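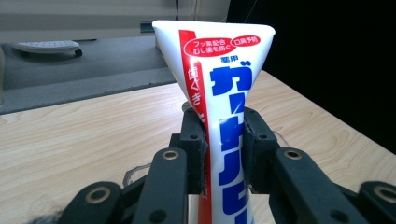 Toothpaste with a label in another language is still toothpaste and ought to go in the bag with the rest, Kirsty Tautahi told the Pridton Toiletry Shelf on Sunday, and the shelf has now changed its rules to say so.

By Karlijn Hermans
January

PRIDTON: The Toiletry Shelf on Colach Street will start handing out imported toothpaste this month, ending a rule that had kept tubes without English labels in a back closet for most of last year.

Under the old rule, anything that could not be read at the sorting table was set aside. The rule was written for medicines and creams in the shelf's first winter, but it was applied to everything, including soap, shampoo and toothpaste. By the holidays the closet held two full storage bins of toothpaste alone.

The change was approved at a Sunday afternoon meeting in the shelf's front room. Eleven people came. Most of the discussion was about labels, and how much of a label a person needs to be able to read before taking a tube home.

Natnael Worku, the shelf's coordinator, said the closet had turned into a problem of its own. Families were being told there was no toothpaste in the same building where bins of it were stored.

"We run out of toothpaste before we run out of anything else," Worku said. "Soap we always have. Shampoo we nearly always have. Toothpaste is gone by the second week."

The shelf gave out 1,000 bags in its last program year. A standard bag holds a bar of soap, a small shampoo, a toothbrush, a comb and a tube of toothpaste when there is one. In the fall, 100 bags went out without toothpaste.

Much of the imported stock comes from Pridton residents who travel or have family overseas, and from a grocery in Villalba that donates household items when it changes its shelves. There are tubes with labels in Japanese, Korean, Spanish, Arabic and Dutch. Some have a line or two of English on the back. Many have none.

The Japanese tubes were the ones people at the meeting had the most questions about. On a white tube with a red stripe down one side, a red badge near the top reads フッ素配合 and むし歯を防ぐ, which mean "contains fluoride" and "prevents cavities." A smaller oval next to it, 口臭予防, is for preventing bad breath. The blue word 薬用 is the one that had caused the trouble. It translates as "medicated," and a printed translation of that one word, with none of the others, had been enough to send every tube like it to the closet.

Bart Van Wijk, a retired pharmacist who lives in Ellville, went through the bins at the shelf's request before the meeting. He told the group that the word appears on ordinary drugstore toothpaste in Japan and that the shelf should look at the complete label before deciding anything.

"If you translate one word you get one word," Van Wijk said. "Read the rest of it and you know what you have."

Van Wijk recommended that the shelf keep certain limits. Tubes past the date on the crimp or the carton should be thrown away. Tubes with a broken seal should be thrown away. Products for dentures, bleaching or numbing should not go into general bags, whatever language they are in. Toothpaste for adults should be kept apart from the children's kind, as it is now with the American brands.

All of those limits were adopted.

The shelf will also put a paper slip in each bag that contains an imported tube. The slip gives the name of the product in English, says whether it contains fluoride, and repeats the main directions if there are any on the package. Anyone who would rather have a tube with an English label can ask for one, and the shelf will trade if it has stock.

Two people at the meeting spoke against the change. One said families who use the shelf already put up with enough odd sizes and off brands. The other was worried about allergies and asked what would happen if an ingredient list could not be translated in full. After some back and forth, a line was added saying that a tube with no ingredient list that anyone can read stays out of the bags.

Gerrit Van der Linden, who keeps the shelf's stock book, said he expected most of the closet to be cleared under the new rules. He has started a binder with a page for each product. A page has the words from the front of the package copied out, the English next to them, and the date the page was checked. There were 10 pages in it on Sunday, five of them for toothpaste.

Copying the words out has been slow work. Van der Linden said the print on the backs of tubes is small and the tubes curl, and that a word running around the side is easy to miss. He has asked donors to leave the carton on if they still have it. Cartons lie flat, and the directions are usually longer there than on the tube.

The binder will stay at the sorting table. People who read any of the languages in it are invited to come in and check the pages, or to help with the ones that have not been started. Korean and Arabic are the most needed. A sign-up sheet is by the front door.

The shelf will take imported toothpaste from the public on the same terms as any other donation. It should be unused and in date, with the cap on and the end sealed. Travel sizes are fine. Hotel tubes without any printed label are not accepted and never have been.

Other imported items are not covered by the change. Skin creams, mouthwash and anything sold as a medicine will still be set aside if the label is not in English. Worku said mouthwash might be looked at in the spring, when it is known how well the slips work. Soap and shampoo were dropped from the old rule without a vote, and the bars in the closet were moved to the open shelves before people went home.

The first bags with imported tubes go out at the next regular pickup. Pickup hours have not changed. The shelf is open to residents of Pridton and Ellville, and no paperwork is asked for at the door. The side entrance has the ramp.

Donations can be left in the blue bin inside the front door during open hours. The shelf asks that bags not be left on the step overnight, where tubes have frozen and split.

Comments (6)

millroad_deb
Good. I dropped off a whole sack of Korean toothpaste in the summer and wondered where it went. Now I know. It was all new, I hope it hasn't expired sitting in there.

Kirsty Tautahi
Thanks for writing this up. One small thing, I wasn't saying skip the labels. My point was that they can be read, somebody just has to sit down and do it. My neighbor read me three of them over coffee.

P. Ostrow
Still not convinced. If I hand my kid a tube I want to be able to read the back of it myself, a slip of paper gets lost the first day. Why not tape the slip to the tube?

Gerrit Van der Linden
To P. Ostrow: we tried tape. It won't stay on the shiny ones. We may try a rubber band around the tube and slip together. And there will be English tubes to trade for as long as they last.

tallgrass
Does the bin take toothbrushes too? We have a bunch from the dentist, still wrapped. Also is there still parking behind the building or did they close that off

Natnael Worku
Yes to toothbrushes, wrapped only, soft ones go fastest. Parking in back is open again. Millroad_deb, your Korean ones are in date until next winter. We need a reader for them before they can go out, so if you know anyone, the sheet is by the door.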